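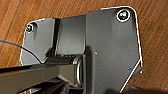 Dark grey metal bracket on a wooden surface.

Bulham Allotments and Gardens Society
Minutes of the general meeting, Oct 11, 2019

Present: Magdalini Vasilakis (chair), Yareli Barajas (minutes), and 13 members. Apologies from the Panagiotou family and from the holder of plot 20.

1. Minutes of the last meeting

Agreed, after one correction. The March minutes said that members "welcomed" the new water charge. Several of those present remembered it differently. "Welcomed" is to be changed to "were told about".

2. Water

The chair reported that the company which looks after the main, Burker, has written again to say that the low pressure on the top plots is "within the expected range". A member asked who expected it. The letter does not say. It does offer a site survey at a cost of £400, to be paid by us, after which Burker would tell us whether there is a problem. YB asked whether the survey fee would be refunded if the fault was found to be theirs. MV had asked the same thing by telephone and was told that somebody would ring her back. They have not.

It was suggested that we time how long a watering can takes to fill at the top tap and at the bottom tap, write it down, and send that instead. Agreed. MV to do the top tap, YB the bottom. No survey to be ordered before the next meeting.

3. Compost offer

A leaflet from Olico was passed round. They would like to supply the whole site with a soil improver at a group price, and the leaflet promises "up to" three times the yield. The member from plot 3 pointed out that no increase at all would also be "up to" three times. Nobody could find on the leaflet what is in the stuff. The price is per bag, but the size of the bag is not given either.

One member has used it on her beans and thought they did well. Another said that everybody's beans did well this year, including the ones he forgot about. There was some discussion of manure, which went on for a while and is not recorded here.

Decision: no group order. YB to write and ask for a list of contents and the weight of a bag. If two beds can be given over to a fair trial, one with and one without, the Society might look at it again. MV offered half of her own plot for this and wished it noted that she doesn't expect to see any difference.

4. Waiting list

The council's list and ours still do not match. The council has people on it who told us they had moved away, and we have a man who has been at number one for as long as anyone can remember and does not answer letters. The council says its new online system will sort this out — the same was said of the last one. YB to compare the two lists by hand and bring the differences to the next meeting.

5. Bonfires

A complaint has come in about smoke. The rule is that fires may be lit only after dusk and only with dry material. Members felt the rule was clear enough and that the trouble lay in nobody agreeing on what dusk is. A proposal to print a sunset table was put to the vote and lost. MV to put up a notice asking people to use their heads.

6. Best-kept plot

The judge's marks were read out. A member asked how a plot could get full marks for "variety" when it is all dahlias. The chair said the judge's decision was final, though she could see the point. It was agreed to ask for written comments with the marks next year.

7. Any other business

The seed swap box needs clearing out. Packets with no name on them will be thrown away. An offer from a member to identify the seeds "by eye" was declined with thanks.

The meeting closed early, the hall being wanted for badminton.

Comments

Topplot: I timed my tap as well if it's any use. Long enough to eat a sandwich.

Y. Barajas: Please send me minutes and seconds, and the size of the can.

Dahlia fan: There were five kinds of dahlia. That is variety.

Gwen: Has anyone seen the contents list from Olico yet? I won't hold my breath.

Recent items
Minutes of the March meeting (corrected)
Plot rules and bonfire times
How to join the waiting list
Seed swap: what we will and won't take

Contact the secretary | © Bulham Allotments and Gardens Society | Back to top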